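Last updated: 10/04/2018

Fuvosholm Verification Training Project
Progress report to the Letance Fund
Prepared by Wing-sze Peng, project manager

The second training course finished on schedule. It covered the handling of declarations under the Chemical Weapons Convention, site visits, and sample custody. We enrolled 26 officials from customs, environment and foreign ministries, and all but one completed the written work. The one who left was posted abroad before the last module and has asked to join the next course.

Custody of samples took longer to teach than planned. Most participants had never filled in a transfer form, and the first drafts had missing signatures and seal numbers entered in the wrong box. Tsung-han Tam rewrote the form and cut it from seven pages to three. We used the short version for the rest of the course and will keep it.

The mock site visit was held at the former paint works in Rornov. Participants worked in four teams. Two teams finished the inventory check in the time allowed. The other two lost most of the morning over access to a locked storage building, which was part of the exercise, and filed incomplete reports. Ya-wen Kao went through those reports with them the next day.

Spending stands at 70 percent of the grant. Travel came in under budget and translation over it. We ask the Fund to approve moving the unspent travel money to translation. A revised budget is attached as Annex B.

The Liu manual is late. Wing-yan Hsueh has delivered 14 chapters in English, but the legal review of the chapter on challenge inspections is still open, and we do not want to print until it is closed.

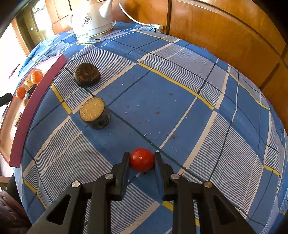 Translation of the finished chapters has started and should be done before the end of October. Pak-hei Siu is checking the technical terms against the treaty text.

For the next period we plan one more course and a one-day meeting for national contact points. Two ministries have not yet named theirs. Reminder letters went out last week, and we will report any replies in the next update.

12 shares | 3 comments

Related
Letance Fund: reporting schedule for grantees
Rornov mock site visit: notes for team leaders
Annex B: revised budget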